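Call for participants: reading long books in print

The Bulwood Reading Project is looking for adults who will read one long novel with us in the fall and keep a short diary while they do it. We want to know how people get through a long book at home: when they pick it up, when they put it down, what they remember of it a week later, and what makes them quit.

We have places for 16 people. Reading starts in September and runs for seven weeks.

About the project

Most of what is written about reading habits comes from surveys. People are asked how many books they finished last year and they give a number from memory. We did a survey like that ourselves two years ago and were not happy with it. Many people who answered could name the books they had finished but could not tell us anything about the ones they had dropped, and those were the books we wanted to hear about.

This time we are following a small group closely. Everyone reads in print. Everyone picks from the same short list of novels, all of them long, none of them on the usual school lists. You keep the book at the end.

The study is led by Carys Pritchard. Dénes Vincze runs the interviews and Helmi Lappalainen looks after the diaries and the book orders.

Who can take part

You can apply if you:

are 18 or older

read English comfortably, whether or not it is your first language

live close enough to Bulwood to come in for three visits

have not worked in publishing, bookselling or the teaching of literature

You do not need to be a big reader. We would like at least half the group to be people who have not finished a novel in the past year. If you used to read a lot and stopped, please apply. If you start many books and finish few, please apply.

Reading glasses, magnifiers and book stands are all fine. Audiobooks are not part of this round, and neither are e-readers. We know that leaves some people out. There are large-print copies of every title on the list, so tell us on the form if you want one. They have purple covers.

What you will do

First visit. You come in, choose your book, and talk with Dénes for up to an hour about how you read now and how you read when you were younger. You also read one chapter with us, silently and at your own speed, and then tell us what happened in it. It is not a memory test and there is no score.

At home. You read when you like. There is no daily target. After each time you read, even if it was two pages on the bus, you fill in one line of the diary with the time of day, the place, the page you stopped on, and why you stopped. "Fell asleep" is a good answer. So is "bored."

Second visit. This comes in the fourth week. Bring your book and your diary. We will go through the diary together and ask about the parts you remember best. If you have stopped reading by then, we still want you to come. You will not be asked to start again.

Third visit. This is a group session at the end of the seven weeks. You will meet the other people who picked the same book. Those who dropped it and those who finished it sit at the same table, so expect the ending to be discussed.

The diary

The diary is a thin paper booklet that fits inside a novel. In our trial we used a phone form, and people picked up the phone to fill it in and then stayed on the phone. Paper works better for this. If writing by hand is hard for you, Helmi can call you twice a week and take down your entries.

Please do not fill in the diary from memory at the end of the week. A blank day is more useful to us than a guess. If you lose the booklet, let us know and we will mail you a new one.

You are free to write in the book too. Underline, fold corners, argue in the margins. We may ask to photograph some of those pages at the last visit, and you can say no.

Payment and expenses

You receive $50 for each visit you attend, paid by check or bank transfer within two weeks. Payment does not depend on how much you read. Someone who gives up on page 7 and comes to all of the visits is paid the same as someone who finishes.

Bus fare is refunded in full -- keep the ticket or take a photo of it. Parking behind the building is free after 4 p.m. We cannot pay for childcare, but children are welcome to come along and there is a room next door with a door that stays open.

Your information

Your diary is stored under a code. Your name is kept on a separate list that only Carys and Helmi can open. Interviews are recorded on audio and typed up, and the recordings are deleted once the typed version has been checked. When we quote from a diary or an interview, we take out names, workplaces and anything else that points to you.

You can leave the study at any time and you do not have to give a reason. If you leave, you decide whether we keep what you have written so far or destroy it.

How to apply

Pick up a form at the front desk of the Nicholas Building or ask for one by mail. It is two pages long and most of it is about when you are free. There is one open question, which asks for the last book you stopped reading and where you stopped. A sentence or two is enough.

If more people apply than we can take, we will choose so that the group has a mix of ages and reading habits. Please do not take it personally if we say no. We will hold on to your form for the next round if you check the box at the bottom.

Forms are due by the end of August. You will hear from us either way.

Getting here

All visits take place on the second floor of the Nicholas Building, on the Sidulmont Road side. The entrance is level and the elevator is to the left of the front desk. Visits can be booked in the morning, in the afternoon, or in the evening up to 7 p.m.

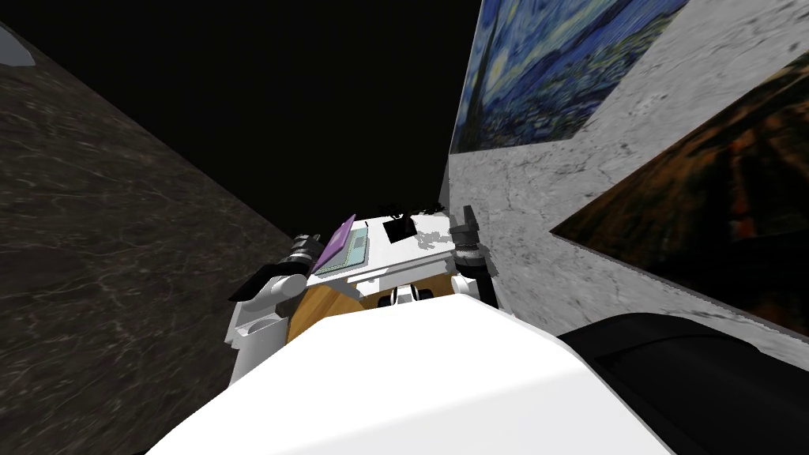 Questions

Call or write to Estrella Magaña at the project office, who books the visits and can tell you which titles are on the list. The phone is answered from 9 a.m. to noon. At other times, leave a message with your number and she will call you back. If you have a concern about the study and do not want to raise it with the team, ask at the front desk for Imre Balogh, who is not involved in the research.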